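3.2 Table layout and small parts

The sorting tasks in the Enddale set all use the same table. It has a white top, slightly scuffed from use, with light gray panels on three sides. We chose small, plain items that differ mainly in color, so that a layout can be described in a few words and set out again by another person. A cloth is added in the layouts that call for one soft item. 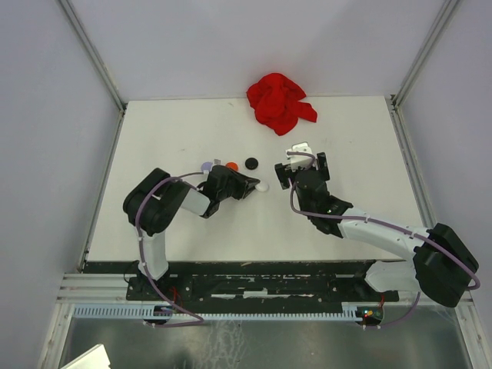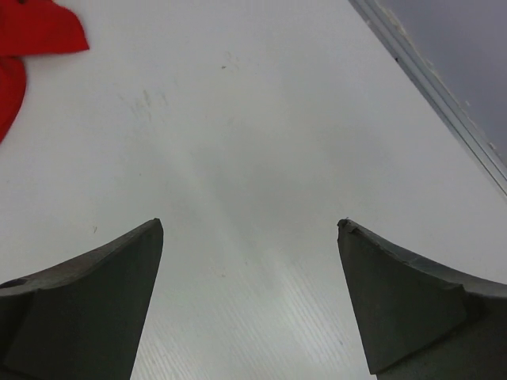
Figure 4. Sorting table. First view: small parts in a rough row, with a crumpled red cloth near the far edge. Second view: white surface at close range.

The discs in the first view of Figure 4 are lavender, orange and black. A gray-white piece lies beside the lavender disc, and a small white round object sits slightly lower and to the right. The cloth is bunched up and not folded. Written instructions for this task refer to each disc by color alone, while the pale items are named by color and position.

We kept 45 layouts for the main set and held back 3 for practice. The row is never measured out. Parts are put down by hand, close together, and small differences in spacing are left as they fall. The cloth is dropped and not arranged, and its shape therefore changes from one layout to the next — in the Badawi layouts it may take up to 35 percent more of the table than when folded.

Pale parts on a white top were the main source of disagreement in the written records. In the second view the surface runs from bright white to a cooler gray-white, with soft shadows. Labels were entered in Enum, and 69 entries were sent back for a second reading. Most of these concerned white or gray-white parts. The colored discs gave little trouble. We considered a darker top but kept the white one, as the earlier Boltix layouts had used it and we wanted the two sets to be comparable.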